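Flirnen Teleoperation and Demonstration Kit
Product code 3864
Manufacturer: Trester

Overview

Flirnen is a control and recording package for showing a two-arm robot a tabletop task. The operator wears tracked gloves and moves both hands; the arms and fingers follow. Every session is saved as a demonstration that can be replayed, trimmed and exported for training. The same operator station drives the physical arms or the Lulik simulator, and the two are selected from one menu.

Operator station

The station consists of two gloves, a base unit, a foot pedal and a headset. Glove pose is sampled 500 times per second. The pedal works as a clutch: while it is held down, the arms stop following and the operator can move back to a comfortable position. Releasing the pedal resumes control from the current arm pose, with no jump. Left and right arms can be clutched separately, so one hand can stay parked while the other does the work.

Finger motion is mapped joint by joint to the robot hand. Operators with small hands should run the long calibration – the short one tends to under-close the thumb.

Working in simulation

Lulik ships with 186 tabletop layouts covering pick, place, sort and handover tasks. Tableware, produce and containers can be swapped between layouts, and plate patterns and table surfaces can be changed without touching the task definition. Start positions are randomized within limits set by the user.

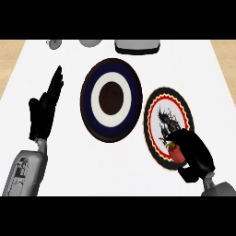
A demonstration recorded in Lulik stores joint positions, fingertip contacts, object poses and the rendered view on a common clock. Dropped objects do not end the recording. The operator may pick up and continue, or mark the attempt as failed with a double tap on the pedal. Failed attempts are kept in a separate folder and can be left out at export.

Hand guiding

On physical arms with joint torque sensing, the task can also be shown by hand. The arm is switched to free mode and moved directly by the wrist. Finger closure is set from the pedal in this mode. Hand-guided and remote recordings use the same file format.

Specifications

Gloves: one pair, sizes S to L
Base unit weight: 431 g
Connection: USB-C, wired Ethernet
Arm modes: remote, hand guided, replay
Export: joint trajectories, video, contact log

Ordering

The kit is sold through Geagea. Arms and robot hands are not included. The XL glove will be available from December. For questions on arm compatibility, contact Shadi Haddad in applications support and include the controller firmware version.

Page updated October 22, 2020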